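In defence of opening the thing up

I have a rule in our house, which is that no computer leaves it with the hard drive still inside. My sister thinks this is paranoid. My neighbour thinks it's thrifty, which is kinder, and I think it's simply what you do with a box that has had your bank statements and your dreadful poetry in it for the best part of a decade.

What set me off on this was a trip to the tip at Sultville last September. There was a cage of old desktop towers by the gate, all sorts, beige ones and black ones, stacked up like bricks, and a man was heaving another two on top. I asked whether he'd taken the drives out. He looked at me as if I'd asked whether he'd taken the engine out of his car before selling it! He'd "deleted everything", he said. Well, maybe he had. I've deleted plenty of things in my time that were still there when I went looking.

I do blame the shops a bit. When I bought my last machine from Brostell they offered to take the old one away for nothing, and very nice about it they were too, but the form had a line for the serial number and a line for my signature and not a word about what was inside. I kept the old one and had a go at it on the dining table instead. One side panel, a screwdriver, a cup of tea. I'd put aside the whole afternoon and it took me 20 minutes, and most of that was looking for the screwdriver.

And I enjoyed it! That's the bit I'd like to press on people. We've got into the way of treating the tower under the desk as a sealed lump, when it's one of the few things left in the house that was made to be opened. You lay it on its side, off comes the panel, and there are the parts, sitting in their own places, most of them held by a screw or a clip you can work with your fingers. Try that with a phone. Try it with my Dirkard kettle, for that matter, which is glued shut and has been leaking since Easter.

The drive is a good part to start on. It's heavy for its size and it's got a proper shape, so you know when you've found it. Often there's a plastic carrier round it and you squeeze or pull and out it slides (switch off and unplug first, please, I shouldn't have to say it). Then you've got your photographs and letters in one hand, and the rest can go off and be somebody's spare parts with my blessing.

I'd go further and say schools should have the children do it. A term of it, with old machines, and let them get a few back together wrong. My nephew is 11 and can make a film with titles and music, but he'd never seen a hard drive until I handed him one, and he asked if it was a battery.
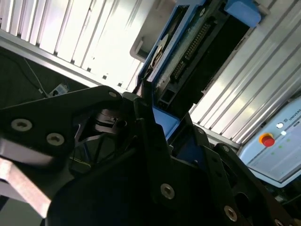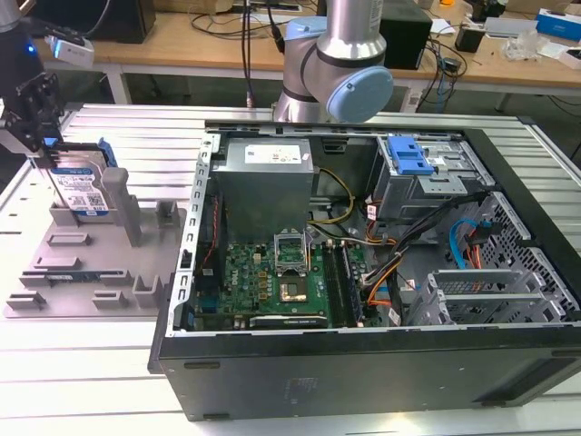

A hard drive and the blue plastic that goes with it.

Sverre Brekke wrote to me after an earlier grumble of mine on the subject, to say that taking the drive out is only half the job, and that a drawer full of old ones is no safer than the tip if the burglar knows what he's after. He wipes his, then drills them, then takes them to the metal bin at Grube. I've got a drawer like that. I haven't got a drill.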